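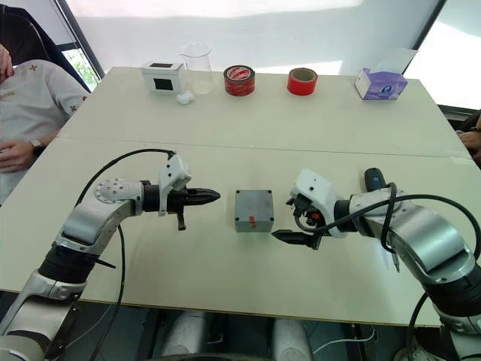 Drultport second shift wrote:

> Before the cells go live on our side we would like it in writing who clears a
> stop. At the moment the answer depends on which setter is in the building.
> The packers were told in February that they would not be expected to touch
> the arms, and now the draft work instruction has them resetting after a
> dropped part. We do not object to doing it. We object to doing it on the
> packing grade, and to doing it with the rate board still set at 600.
>
> Second point: is Tisport keeping any manual benches? We heard all of them
> were going.

Replying to the list, as the same two questions came up at Tisport.

On stops. The instruction in circulation is the third draft and it is wrong in section 4. It treats every stop as the same event. There are three kinds and they need different people.

A soft stop is where the controller has timed out waiting for a part, or a grip has been reported as missed. The operator at the cell can clear this from the panel. No tools, no reaching in. It takes less time than walking to find a setter, and at Tisport it accounts for most of the stops we log.

A dropped or skewed part is the one you are asking about. Someone has to put a hand into the working area, so the cell has to be in hold, with the hold confirmed on the panel and not assumed from the fact that the arms are still. An arm waiting for a signal looks exactly like an arm in hold. We have had one near miss on this and the report is in the shared folder under March. Whoever clears it must have done the half-day course. At Tisport that is now 16 people out of the assembly section, and they are paid the cell operator rate for the whole shift, whether or not the cell stops.

A hard stop (guard, emergency button, collision) belongs to the setters and nobody else. The operator presses the button, stands back and calls. If no setter is on site the cell stays down until one arrives. Production planning do not like this. It has been agreed with them anyway.

I have asked for section 4 to be rewritten along those lines. Until it is, please do not sign the draft.

On the rate. The 600 figure was taken from the Wurkley trial, where the cell ran one variant of the housing with a setter standing beside it all day. It was never a figure for a mixed run. We have been running 500 on the board at Tisport for single-variant shifts and have left mixed shifts off the board altogether. A changeover means new grip positions, and the two arms have to be checked against each other at the handover point before restarting. We lost 106 minutes to one changeover in the first month. It is quicker now, but it still varies too much to set a target on.

It also matters what the board is measuring. On a manual bench a low count told you something about the work, even if it was often read unfairly. On a cell it mostly tells you about feeding and about the quality of the parts coming in from moulding. I would ask for the operator's name to be removed from the cell figures. We did, and got it without much argument.

On manual benches. Tisport is keeping four. Two are for rework, one is for short orders that are not worth programming, and one is for training. The last was our request. New starters who go straight to a cell have never fitted a housing by hand, and they cannot tell a badly moulded part from a bad grip – they call a setter for both. Two weeks on the bench first has cut those calls down. Arumugam have made the same complaint from the supplier's side: half the faults reported to their service desk are parts faults.

What has changed for people here, since Drultport will be asked to vote on it: less wrist trouble so far, more standing and watching, and a good deal more boredom in the second half of the shift. We rotate every two hours between cell, bench and inspection. Management's first plan was a full shift on the cell. Do not accept that one. Attention drops off well before the end, and the stops that need a hand in the working area do not become any rarer after the break.

Still open: who covers the cell when the trained operator is off sick, and whether the course counts towards the setter grade. I have no answer on either. If Wurkley have settled the second one, please post the wording to the list and not just to me.

Assembly section rep, Tisport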